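Opinion

The Planner Should Explain Itself Before It Moves

Peninah Massawe
2 November 2019

Those who fund and purchase service robots tend to ask a single question of the software: how often does the task succeed? The Clavier planning group has reported its results in that form for three years. I have come to believe that the figure, taken alone, does more harm than good, and that our field should stop accepting it as the main measure of a planner.

Consider an ordinary errand. A robot is told to collect items from a shelf and place them in a basket that it carries in its other hand. The task sounds simple, but the software must settle a long list of questions before either arm moves. It must decide which item to take first, how close the body should stand, and where the basket should wait while the other hand is inside a compartment. A success rate records none of these decisions.
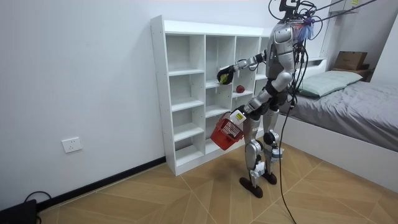 In October my colleague Bảo Tăng reviewed the logs of 224 shelf-picking runs. He was looking for a timing fault and found a different problem. In a large share of the runs marked as successful, the planner had rejected its first choice of arm path and settled on a later one, with no record of why. The item reached the basket and the run was counted. Had the shelf stood a little closer to the bed, we could not have said whether the same software would have coped.

The remedy is modest. Every plan should be stored with the options that were turned down and the rule that turned them down. Perception should report how sure it was of each object, and the controller should report how far the arm strayed from the path it was given. These records must be readable by a person who did not write the code.

Annatjie Steyn of Veltwood has argued that such records slow development and fill disks. The objection deserves a fair answer. In our own tooling the added logging came to about 2,000 lines per run, and the first version was poorly organized. Engineers ignored it. Tâm Ông then rebuilt the viewer so that each rejected plan appeared beside the one chosen, and the weekly review now begins there.

I would also ask those who write contracts to change their terms. A supplier should be required to deliver the decision record along with the result, and payment should depend on both. Until buyers request it, most teams will continue to treat this work as something to be finished after the demonstration.

Related

Bảo Tăng: Two Clocks, One Robot
Ngọc Bùi: When Should a Controller Give Up?
Plunerari Workshop Notes on Grasp Planning

This site uses cookies to remember your reading preferences. By continuing, you accept their use.

Contact the editors | Copyright 2019 Phùng Review | Back to top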